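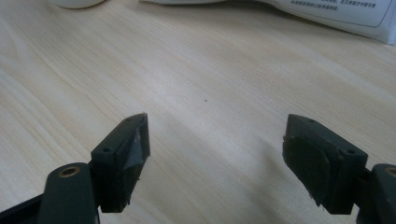 手持ちグリッパーの指先。左の内側が灰色のテープ状の被覆、右が黒っぽいゴム状のパッド

件名: Re: [Kekisura-ML] 指先パッドの貼り替え周期について
日付: 2020年2月9日

シェア 2 コメント 4

Brenanoの保守担当です。手元の一組を添付しました。先に前回の投稿を引用します。

> Carrierセルのグリッパーですが、指先パッドの貼り替えを
> 開閉回数で管理する方式に切り替えました。200回ごとに左右とも
> 新品にしています。つかみ損ねはほぼなくなったので、
> Gothamの手持ち機にも同じ周期を適用してよいと思います。
> 貼り替えは片側だけでも構いませんが、その場合は記録票に
> 左右どちらかを書いてください。

回数管理そのものに反対するつもりはありません。ただ、この200という数字がどこから来たのか、投稿を何度読んでも分かりませんでした。つかみ損ねが減ったとのことですが、同じ時期にCarrierでは開き幅の調整もやり直していますよね。4月の議事メモにそう書いてあります。パッドが効いたのか調整が効いたのか、これでは区別がつきません。

添付のものを見てください。左の灰色の面は、しわが寄って下端がほつれ、細かい切れ端が垂れています。右の黒い方は、下の縁の角が小さく破れるか浮くかしています。左右で材質も傷み方も違うのに、同じ回数で一律に替える根拠は何でしょうか。しかも手持ち機は人が動かすので、力のかけ方が使う人ごとに変わります。据え付けのCarrierの数字をそのまま持ってくるのは乱暴だと思います。

「片側だけでも構いません」という一文も気になります。左右の厚みがそろわなくなれば、閉じたときの当たりの中心がずれます。記録票に左右を書いたところで、ずれは直りません。片側だけ替えるなら、閉じきり位置の確認までを一つの作業にしてください。

当方の手順を書いておきます。立派なものではありません。

・古い被覆は下端からはがす。上からやると先端の薄いところに力が入る。
・糊が残った面は乾いた布で拭く。溶剤はプラスチックとの相性を確かめた品だけ。
・新しい被覆は先端側から押さえ、下端を余らせない。余った分がめくれの始まりになる。
・指先のねじは、穴に糊や切れ端が入っていないのを見てから締める。
・腕の上端寄りにある真鍮色のブッシュは、ほこりを払うだけ。油は差さない。
・最後に何も挟まずゆっくり閉じ、両面が平行に当たるかを横から見る。

ブッシュに油を差すなというのは、以前このMLで「差した方が動きが軽い」という意見が出たからです。軽くなるのは最初だけで、あとはほこりを抱き込みます。少なくとも当方の機体ではそうでした。他所で違う結果が出ているなら、記録ごと見せてもらえれば考え直します。

交換の判断について、当方の記録では269回でまだ使えた被覆もあれば、その半分も行かずに端がめくれたものもありました。回数との関係はほとんど見えません。今は作業前に目で見て、端がめくれていたら替える、としています。原始的ですが、理由を説明できない数字よりはましです。貼り替え自体は左右そろえて最大2時間みておけば済むので、予定に組み込めないほどの手間でもありません。

お願いしたいのは次の点です。Carrierの開閉回数と交換時の状態の対応表を、生のままで構わないので出してください。開き幅を調整した日も書き込んであると助かります。それを見るまでは、Gothamの手順書に200回とは書きません。

なお、自動の摩耗検知を入れる案が別スレッドに出ていましたが、交換基準が決まらないうちに検知器を付けても、何を検知したいのか決められないでしょう。そちらには別途返信します。

Brenano 保守担当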